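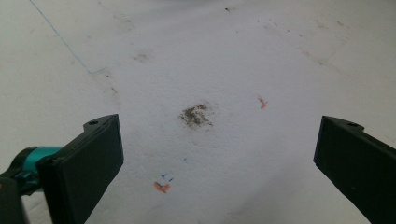

The long way to Grumton

April, a little past nine at night

I've been meaning to write this down since we got back, and I'd better do it while my feet still hurt enough to keep me truthful. We went to Grumton the old way, over the ridge from Pirnholm, with the paper map on my knees and the phone shut in the glove box, and it took us most of the day to do what the phone says is a short drive.

The map is the one Despina found for me, a county sheet with the folds going soft, and it shows the river Ila running along the north side of the road the whole way. Well, it doesn't! It crosses under at the second bridge and then wanders off south behind the orchards, and you don't see it again until the church. Higinio was driving and he kept saying the river had moved, and I kept saying rivers don't move that much, and then we stopped for coffee and the woman behind the counter told us they straightened the road after the floods, so we were both a little bit right (he more than me, if I'm being fair about it).

I do love reading a map out loud in a car. My father did it for us when we were small, every village name whether we were stopping there or not, and I caught myself doing the same thing all morning. There's a place on this sheet called Ye. Just Ye, two letters, next to a tiny square that ought to be a farmhouse. Of course we had to go. It's three houses and a water trough, and a very friendly brown dog who walked us back to the car. The sign at the turnoff gives the elevation as 2,841 feet, and I could feel most of them in my knees.

After Ye the road climbs and we lost ourselves properly. The sheet ends there, you see, and the next one over is on a different scale, so an inch on one isn't an inch on the other, and I had us turning left a good while before there was any left to turn. We ended up in a gravel pit. Higinio was very sweet about it. We ate the cheese sandwiches there with the doors open and I lined the two sheets up on the hood and finally found the join, which goes straight through the middle of the reservoir.

Grumton itself was lovely and nearly shut. We walked up to the lookout and back, 636 steps according to the plaque at the bottom, and I didn't argue with the plaque. You can see the whole valley from up there and the Ila going every which way, and I penciled the new road onto my sheet as best I could with the wind pulling at it.

Took the highway home. Must call Despina tomorrow and ask if she has the sheet to the east, and whether she wants her thermos back.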